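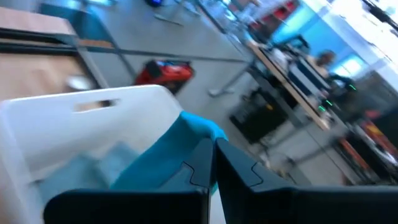 One reader wrote in after the December issue to say that a study circle which votes on what the text means has stopped studying and started canvassing. The same reader has been outvoted four times since the autumn, and would like this noted.

It is noted. The complaint is also older than our circle, older than Irnville, and older than anyone's grievance about the tea. The Talmud has a well-known argument over whether a certain oven can become impure. Rabbi Eliezer, in a minority of one, calls on a carob tree, a stream and the walls of the study house to back him up, and they do. A voice from heaven then says he is right. Rabbi Joshua stands up and quotes Deuteronomy: it is not in heaven. The majority carries the day.

We spent three evenings on this and could happily have spent 9. Most people arrive knowing the story and fond of it, and they tend to stop there, pleased that the sages come out of it so modern. Read on a page and it gets a good deal less comfortable. Rabbi Eliezer is put under a ban. Rabbi Akiva goes to break the news to him dressed in black and sitting at a distance, and what follows includes blighted crops, a storm at sea and a death in the family. Whoever set the story down wanted us to see that the majority had the right to decide, and also what it cost to treat the loser as they did.

So, to our reader: the vote stands, and you are still invited to supper.

The Filden group, who read the same pages in the same weeks, took a sterner line and held that the ban was needed to keep the peace. Their summary came to 182 words, a length we can only admire. Ours ran to 2,711 and had to be printed on both sides.

Some housekeeping. January is given over to the Mishnah's question of why the opinions of the minority are written down at all, when the law does not follow them. Two answers are offered there and they do not agree with each other. The sheets have been set in a larger type after last term's remarks. If you are using the old Győri edition, the page numbers will be of no help whatever and you should go by chapter.

The Avik fund has granted us 600 pounds for books. Suggestions are welcome in writing, by which we mean a title and an author. "Something on Maimonides" has been received five times.

The reading room clock is still fast. Please don't correct it, as several people have now learned to allow for it.

Next issue's copy deadline is the usual one, and will be missed in the usual way.

04/01/2019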